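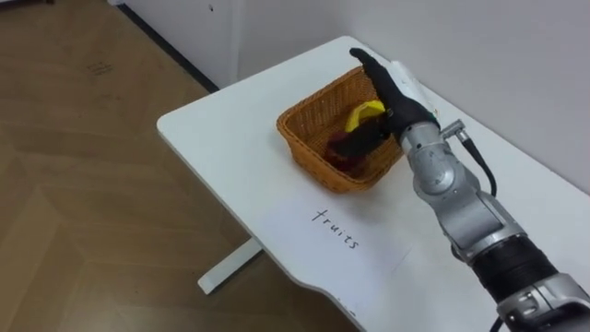
Aparecida Holanda objects that a demonstration gathered by remote control tells us more about the operator than about the robot. We think she is mostly right.

4.2 Demonstrations on the sorting task

The task asks for fruit in one basket and office supplies in the other. We gathered 100 demonstrations by remote control with the Storkach interface and trained the Tyagi policy on them. Earlier reports treat a set of this size as enough. We doubt it.
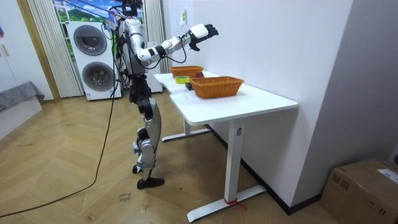
Does a longer demonstration teach the policy more? In our runs it mostly taught hesitation, and the policy copied the pauses along with the reaches.

Operators also disagreed about when to open the hand. Two of them let go high over the basket, and the rest went all the way in. Averaging these habits gave a release point that none of them had chosen.
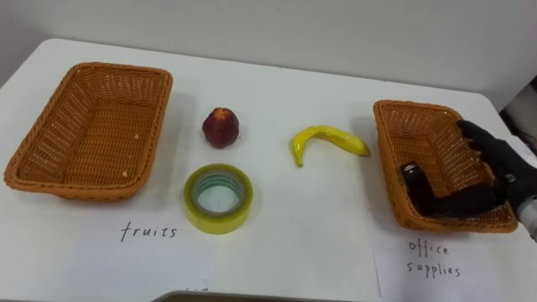 Labels on the table helped the operators keep the categories straight. Whether they helped the policy is another matter – we never trained without them, so any claim that it "understands" the words is unsupported.

Figure 7. Sorting into two baskets, seen from the head camera and from a fixed camera beside the desk.

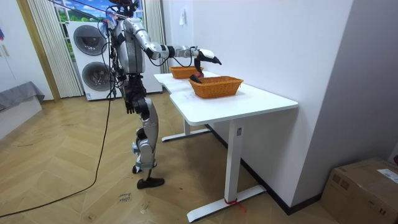 Guiding the arm by hand avoids the delay of the remote link, but it puts a person's body in the camera view. The Clestix comparison leaves this out, and we would not rank the two methods on its numbers.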